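4.2 Comparing the two grippers side by side

By now you've paired both hand-held grippers with the Reltora controller, so this is the pleasant part - finding out which jaw setting you like best! Take your time with it, and do have a comfortable seat.

1. Set the left gripper to grip level 2 and the right one to level 4.
2. Squeeze each handle gently until the jaws close, then let go.
3. Pick up something soft with the left and something long and stiff with the right, and hold both for 30 seconds.
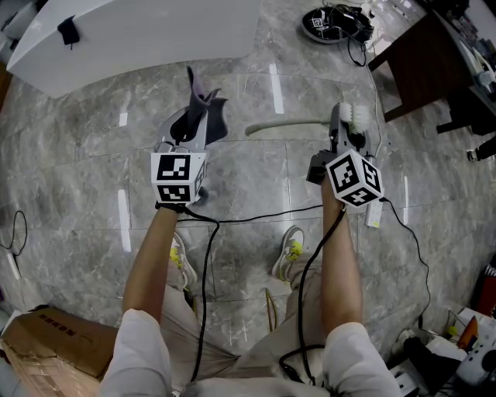

4. Swap the objects over and do it all again, keeping the marker cubes turned so that the head camera can read them.
5. Write down which level felt steadier for each object.

Note: Soft things like cloth usually want a lower level than you'd guess, so please start low and work your way up.

Caution: Keep the cables clear of your feet before you stand up, and never pull a gripper free by its cable.

If the two sides still feel uneven, go back to section 4.1 and run the jaw calibration once more.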